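Besum two-arm table kit, gallery

Posted 19 Jun 2022

Quick gallery for the Besum two-arm kit. Lots of you asked for pictures before the August batch opens, so, pictures. Full write-up when I get to it.

What it is: two arms, two grippers, camera mounts, one controller. Bolts to a table you already own. Sold by us at Estisari, built by Olaniyan, runs on the Eltero control software (included, first year). Meant for teaching labs and small shops that want to try bench handling without bringing in an integrator.

Job in these shots is the bottle and cups one. It's in the starter set, along with sorting, stacking and lid work. People like it becuase it's easy to set up again and a bad grip shows up right away.

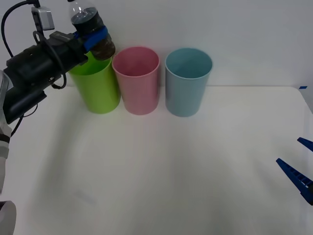
Bottle in the left gripper, low over the green cup. Right gripper open, out of the way.

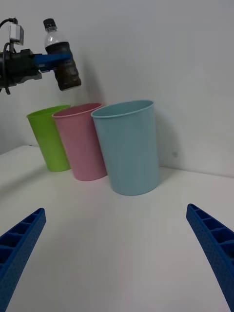 Same bottle and cups from a wrist camera. Black cap up, bottle over toward the green and pink cups. 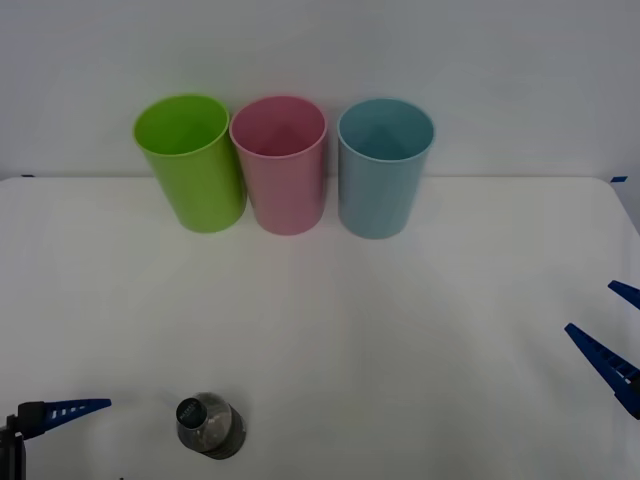 Bottle lying on the table, both grippers in view. Green, pink, blue along the back.

Some answers, same questions keep coming in.

Fingers: blue, ribbed, swap out with two screws. Spare pair in the box. Extra pairs are 50 dollars, ship same week usually.

Training a new job: you drive the arms by hand through it, the software records. Our bottle job took 188 recorded runs before we were happy with it. Simpler stuff needs a lot less. Shiny stuff needs more, sorry.

Setup time: roughly 5 hours first time, most of that is bolting down and calibrating. Do the calibration twice. Seriously. The manual skips this and the manual is wrong, new one is coming.

Table: anything flat and stiff. Matte top is better for the cameras, glossy gives you glare and then you're chasing lights all afternoon.

Liquids: the arms are not sealed. Keep a towel near by. Warranty doesn't cover spills, I asked.

Noise: fine for a classroom. Fans on the controller are louder than the arms.

Deposit is 2,000 dollars, refundable until your unit ships. Schools can pay by purchase order, put the PO number in the notes box on the order form or it gets stuck with billing.

Video of the lid job is next, still editing. More pictures of the mounts and cable routing after that.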